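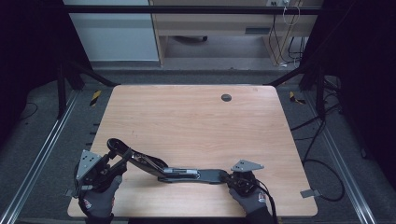 Zaddale Walls and Gates - data card and readme

Welcome! This is a set of records on the town defences of Zaddale: the curtain wall, the ditch in front of it, the gatehouses and every tower we could trace, standing or not. If you like old masonry as much as we do, there is plenty to get lost in.

What's in it
140 records, one per structure or stretch of wall. The main table is walls.csv. Notes on the 12 gates are in gates.csv, with a longer text for each one in the notes folder. The Lendar Gate has by far the longest, and it's a lovely read (Akua Antwi spent most of August on it).

Main columns
id - short code, never reused
name - the name used in the town today
old_names - earlier spellings, split by semicolons
kind - wall, tower, gate, ditch or bridge
state - standing, part standing, buried, lost
height_m - present height in metres, blank if buried or lost
source - survey, map or written record

How it was put together
Honeylyn Yap and Devendra Joshi walked the whole northern side with a tape and a level. Mathis Riviere worked through the old plans in the Roussel collection and matched tower names that had changed three or four times over. Where two plans disagree we kept both readings and put the doubtful one in brackets.

Known gaps
The stretch by the Vulen bridge is thin. Most of it lies under gardens, and the positions there come from a single map. Building dates are left out of this version - the written records clash too often. Heights on the east side were measured from the ditch floor, so don't compare them directly with the rest.

Changes in this version
Fixed swapped heights for two of the western towers
Added old_names for all gates
Split the water gate from its bridge

Corrections are very welcome, especially from people who grew up beside the wall! Send them to Yannick Boyer with the record id. He goes through the post every Tuesday.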